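An afternoon at the Skellirholm open day

I'd been meaning to go since last November, when a friend came home raving about the cake.
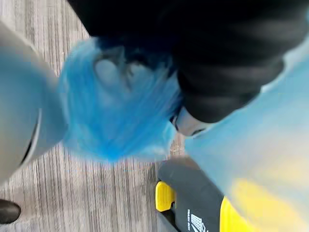 Bright blue fluff next to something black and padded, Skellirholm, 4 June 2019

So, the cake is good (I had the plum one, twice), but I went for the soft stuff! Skellirholm is an old dye works up past the canal, and these days small makers rent the upper floors. You pay 8 at the gate and wander wherever you like. I started at Zundell, where they do cushions and padded covers, and got talking to Sinan Işık about stuffing for a good twenty minutes. He has very firm opinions on stuffing – firmer than his cushions, which I sank right into.

Then up the back stairs to Tănase for plush and fake fur. I'm a sucker for blue, and the blue fluff got me right away, that really loud color you'd never dare put on a whole couch. I did ask the price of a remnant and then had to go look at buttons for a bit to calm down.

Skutari was closed for lunch when I got there and packed when I came back, so I only saw their scarves over people's shoulders. Next time I'll do that floor first. Parking was fine if you come in by the canal side, and the coffee line moves faster on the second floor. I drove home with a yard of gray felt and no plan for it at all.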